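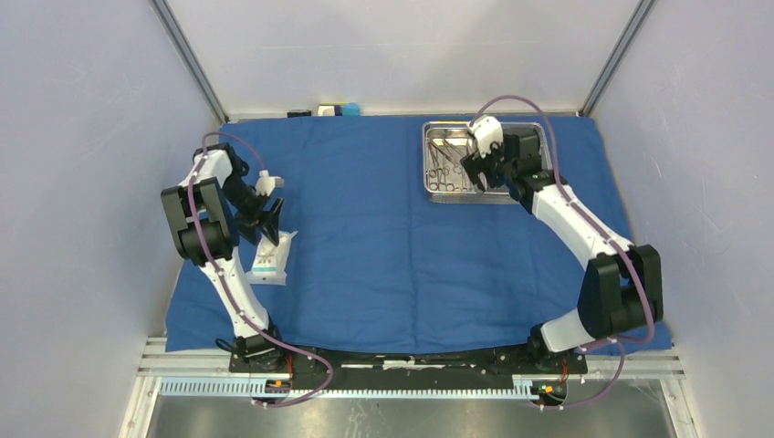 Is the Zendinier bench kit worth keeping after the trial period?

For a shop our size I would keep it, provided Contreras will sell us the service plan by the quarter. The hardware is good enough for the kind of sorting and packing trials we do, and the parts that annoyed me are mostly in the software and the paperwork.

Workshop Notebook
Search the notebook Go
June, posted by Wenceslao Valdebenito
Filed under: Kit on Trial, Two-Arm Bench

I promised everybody at Filtdale a proper write-up of the Zendinier before the decision meeting, and I've been putting it off in favor of playing with it, so I hope you'll forgive the length of this one. I've got coffee and the bench is behaving, and I'd like to get it all down while it's fresh.

The job I've given it is the surgical tray work, same as we used for the last kit. The instruments sit in the metal tray toward the back of the cloth, right of the middle, and the pouch goes out on the left. Left arm on the pouch, right arm on the tray. I like this as a test because the two halves are so different: one gripper has to deal with thin plastic that slides and folds up on you, and the other has to reach into a heap of shiny metal with crossed shafts and finger loops everywhere. If a kit is going to be embarrassed by something, it'll be one of those two!

Mechanics first. The arms ride on the long black rail across the front edge, and the spacing is a pleasure to set up once you've understood that the base clamps want to be snugged in turns, a little on each side, and not cranked down one at a time (I did it the wrong way on the first morning and spent until after lunch wondering why the right arm was leaning). The two-finger grippers open wide enough for everything I've tried. The fingertips are fine on ring handles. On the pouch they're a bit hard for my taste, and I'd want to try the softer pads from the Kedari catalog before anybody calls it finished. Kedari lists a set of 2 with the adapter, so it wouldn't be a big gamble.

Now the tubing. Those purple runs along the arms do their job, but they stand up in big arches and I keep wanting to tidy them. Don't! I tied one down closer to the elbow to make it look nice and the wrist started stopping short near the back wall. I cut the tie, gave it back its slack, and the reach came back. If you come in after me and it looks untidy, please leave it be. The same goes for the black cable at the left base.

The cloth matters more than I'd have guessed. I like the blue for contrast against both the metal and the pouch, and it takes some of the glare out. It does crease, though, and there's a long fold running front to back that I've been meaning to iron out. The pouch edge likes to catch on that sort of thing when it gets dragged. Somebody with a better iron than mine is welcome to it.

Software. The teaching mode is lovely, really friendly, and I had the pouch approach stored in five tries. The recovery mode is less lovely. When a grip is missed the arm backs off and asks you what to do, which is polite of it, but the message is the same for every kind of miss and you end up squinting at the tray to work out what went wrong. I wrote to Contreras about this and got a kind and rather long reply saying it's on their list. I have heard that before from other people, so I'm scoring it as it is today.

Price, as quoted to us: 2445 for the service plan, with 9 months of cover, and the kit itself on the separate sheet in the folder. My feeling is that the cover is over-generous on motors (which haven't given me any trouble) and stingy on grippers, where I'd expect us to do our damage. Worth asking whether they'd swap one for the other. I'll raise it on the call, and if anyone has a better bargaining voice than I do, come and sit in.

Small things, so I don't forget them:

- The little electronics boards by the rail are too easy to brush with a sleeve. I'd like a cover over each.
- Spare pouches are in the drawer under the label printer. Please don't take the last of them for lunch leftovers, they're for this.
- The manual has the left and right base drawings swapped. I've penciled in the correction.
- I'd like a second tray of the same shape, so one can be loaded while the other is in use.

Next up is a longer session with the ring handles turned the other way, toward the back wall, which I expect the right arm will like a good deal less. I'll add the results under this entry, and I've left the stored positions in the folder marked pouch-left if anybody wants to have a go before then.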